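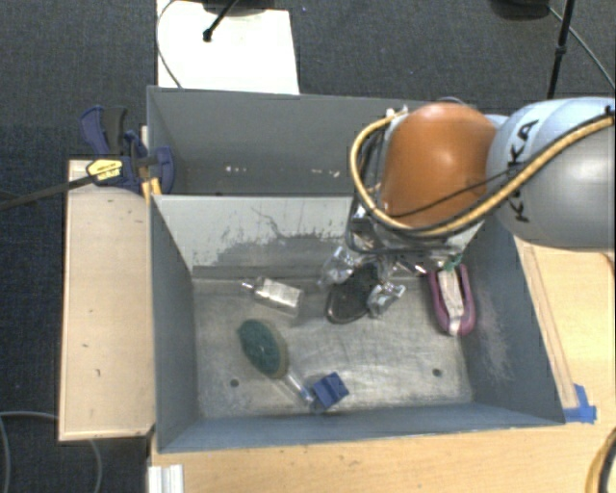

Container records in the Brenonlow stock register are losing their container type when they are edited after first entry. The fault affects mixed lots only. A small assortment of household objects in a large grey metal bin, for example, should be held under the contents heading "Household, mixed" and the container type "Bin, metal, large". On first entry both values are kept. When the record is reopened and any other field is changed, the container type returns to "Not stated" and the contents heading is left as it was.

**Raised by:** Stock Records Office, Jolarbridge
**Assigned to:** Chutima Wongsuwan, Register Support
**Date raised:** February 29, 2020
**Priority:** Medium
**Status:** Closed, with one follow-up action

## Effect on the service

Monthly storage charges are worked out from the container type. Where the type is "Not stated", the register applies the lowest charge band. The office found the fault when 13 accounts at the Yensuk store were billed at the lowest band although the customers had signed for large containers. Charges at Jolarbridge were not affected.

Customers have not been contacted. The Accounts Office has asked that no corrected bills be sent until this ticket is closed.

## Steps to repeat the fault

1. Open a new record and choose "Mixed lot".
2. Enter a contents heading and a container type, then save.
3. Reopen the record from the search page.
4. Change the shelf reference or the notes field, then save again.
5. View the record. The container type reads "Not stated".

Opening the record from the daily list instead of the search page does not produce the fault.

## Log

**Entry 1, Register Support.** Fault repeated on the test copy by following the steps above. Single-item lots were tried in the same way and kept their container type. User permissions were checked for the Yensuk staff and match those held at Jolarbridge.

**Entry 2, Stock Records Office.** Staff at Jolarbridge confirm that they work from the daily list and seldom use the search page for edits. Staff at Yensuk use the search page for nearly all edits, as their daily list is slow to load. A separate ticket exists for the slow list and it should not be merged with this one.

**Entry 3, Register Support.** The search page was found to be opening mixed lots in an older version of the edit form. The older form has room for 12 container types. The current list has 25. Where a record uses a type missing from the older form, the field is shown blank and is saved as "Not stated". "Bin, metal, large" is among the types missing. "Crate, wood, small" and "Box, card" are present in both versions, and records using them are not changed.

**Entry 4, Cuvum (supplier).** The supplier accepts that the older form should have been withdrawn when the list was extended. A change was supplied which points the search page to the current form. The supplier advises that it will not restore values already lost.

**Entry 5, Register Support.** Change applied to the test copy. The steps were repeated for every container type on the current list, and all were kept after editing. Change then applied to the live register outside opening hours.

**Entry 6, Stock Records Office.** The office asked whether the lost values could be recovered from the nightly copies. Register Support confirmed that they could, provided that the record had been held overnight before it was edited. Records entered and edited on the same day must be corrected from the signed paper form.

**Entry 7, Register Support.** A total of 50 records were restored from the nightly copies. A list of the records which could not be restored has been sent to the store manager at Yensuk. Staff should use the container type written on the signed form. If the form is missing, the container is to be inspected and the entry initialled by two members of staff.

## Follow-up

The Accounts Office will review the affected bills in April, once the paper forms have been checked. Until then, the notes field of each corrected record should carry the words "Type restored" and the number of this ticket. Any further record found with the type "Not stated" should be reported as a new ticket, giving the page from which it was opened.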